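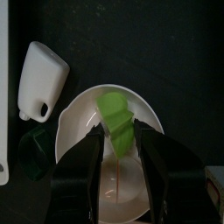 Bench Rules for Two-Arm Work
Project report, Hoi-yan Mak and Adelino Figueiredo
Oct 8, 2019

Our task was to write safety and logging rules for a bench with two arms. We started from the Closside lab sheet, which has 41 rules, and kept the ones a new student could check alone. 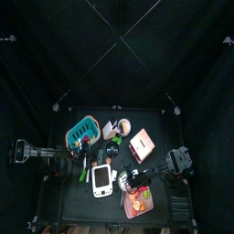 Rule 1 gives each arm its own half of the table. Crossing the middle needs a spoken call from the operator. Rule 2 says both arms park before a person reaches in.

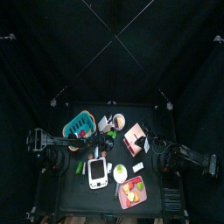

Natália Abreu thought Rule 2 was too slow for short resets and asked for a hold button instead. We kept parking and will review it in January.
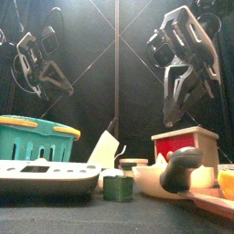

Figure 4. Both grippers above the table.

Open item: wording for spills.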